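La succession Boseck

Hefin Gwilliam ne croyait pas aux testaments lus à voix haute. Il y en avait pourtant un, six feuillets, et Gangadharan Chowdary les lisait lentement, comme si chaque virgule valait de l'argent.
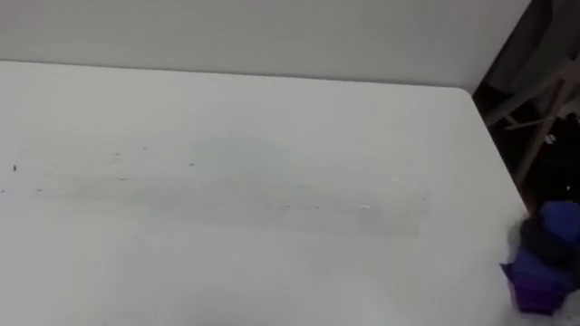 La table blanche, contre le mur gris.

– « Je lègue à mon neveu la maison de Clilier et la somme de 643 francs. »

– C'est tout ? demanda Hefin.

– Il y a aussi les lettres.

Les lettres ! La tante Boseck prétendait en avoir reçu 19 d'un capitaine mort en mer. Hefin avait toujours pensé qu'elle les écrivait elle-même, en décembre, quand le village s'ennuyait.

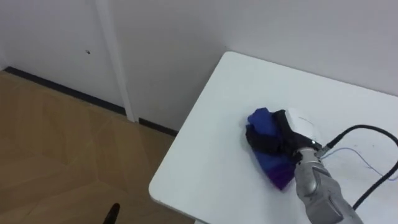 Du bleu, du noir, un peu de violet.

Chowdary posa cinq enveloppes devant lui. Même papier, même encre, et un timbre qui ne prouvait rien.

– Et les autres ?

– Brûlées, d'après elle.

– C'est commode. 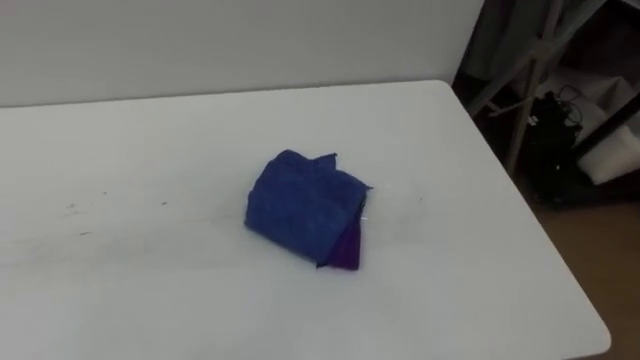

Le capitaine, à en croire la première lettre, avait une voix grave et détestait le poisson. Hefin releva deux fautes que sa tante faisait aussi. Il regarda le chiffon bleu plié sur la table, avec le coin violet qui dépassait dessous, et se dit que les mensonges de famille se rangeaient de la même façon. Puis il lut la deuxième.

Elle était signée Raju. La troisième aussi, mais d'une autre main

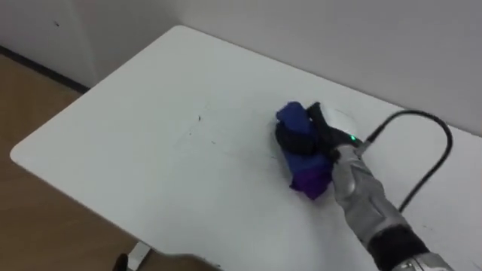
– une main ferme, penchée, qu'il ne connaissait pas.

– Vous l'avez rencontré, vous, ce Raju ? demanda-t-il.

Chowdary referma le dossier.

– Il a appelé ce matin, à six heures. Il veut la maison.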